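Likov Tenants Told to Bring Own Cutlery

Mar 25, 2023

The shared kitchen at Likov House has run out of teaspoons again, and this time the management has written a policy about it.

In a two-page notice sent to all tenants, building manager Latifa Erraji says the office block will no longer replace cutlery lost from the ground-floor kitchen. The building bought 1139 pieces over the past 13 years, the notice says, and a stocktake in August found enough left to serve soup to 20 people, provided a few of them were happy with a fork.

Tenants have until the end of next month to stock their own drawers. Letay Zeleke, who runs the bookkeeping firm Niltidel on the second floor, said her staff had taken the news calmly and then gone straight downstairs to see what was left.

"I found one of our mugs in there as well, so I don't think we're the worst offenders," she said.

Likov House opened in 1991 with a staffed canteen, which closed when its caterer moved out. The kitchen that replaced it has since been the subject of notices on milk, fish, the correct use of the toaster and, for one tense winter, a missing chair.

Cutlery in a black caddy with ribbed dividers.
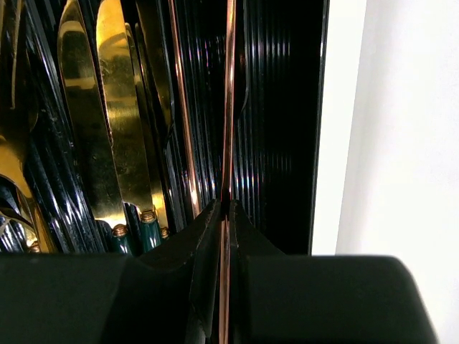
Kitchen cutlery: tenants must now supply their own.

Slaoui, the design studio on the top floor, has asked whether the rule covers cake forks. Ms Erraji has replied that it does. An amnesty box will stand by the post room until the deadline, and no names will be taken. By yesterday evening it held two dessert spoons and a tin opener that the building says it never owned.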